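Kerslake opens stone worktop showroom at Clurach - pink marble leads the range

28th August - for immediate use

Pink-and-white marble is back in kitchens and Kerslake wants people to come and put their hands on it.

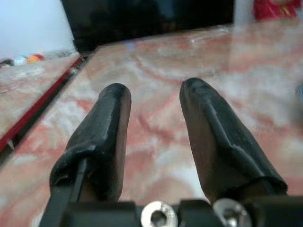 What's opening

Kerslake, the worktop and stone surface firm, opens its new showroom at Clurach this week. Full kitchen displays, a slab yard out the back, an offcuts room for smaller jobs. 3000 square feet in all, of which 2810 is open to the public. Rest is cutting and polishing.

The pink stone is sold under the name Bradier and is new to the firm's list. Comes polished or honed. Suits worktops, splashbacks, pastry slabs, bathroom shelves. Every slab is differnt so customers pick their own from the yard and it gets tagged with their name on the spot.

"People have had grey for years and they are tired of it," said Eldana Sisay, showroom manager. "They come in asking for white, see the pink and go quiet for a bit. Then they ask if it stains. It can, it's marble - wipe up the wine and the lemon juice and seal it when we tell you to."

Prices and offcuts

Bradier worktops start at £3000 fitted for an average galley kitchen, template visit included. Sink cut-outs and drainer grooves are extra. Offcuts from £50, first come first served, no holding. Bring a car with a flat boot and an old blanket.

Lead time is roughly four weeks from template. Longer for curved edges.

Care sessions

Short sessions on looking after marble run at the showroom each morning of opening week - sealing, etch marks, what not to clean it with (vinegar, mostly). Free, no booking. Tea provided. Existing customers welcome, bring photos of any marks your worried about.

The kitchen displays were fitted by Cliltano, who have worked with Kerslake since April and will be taking on fitting for all orders placed at Clurach.

Parking at the side, please leave the slab yard gate clear for deliveries.

Notes to editors

Samples of Bradier in both finishes can be sent to home and interiors desks on request. Eldana Sisay is available for interview, mornings best. Contact the Kerslake press desk via the showroom.

ENDS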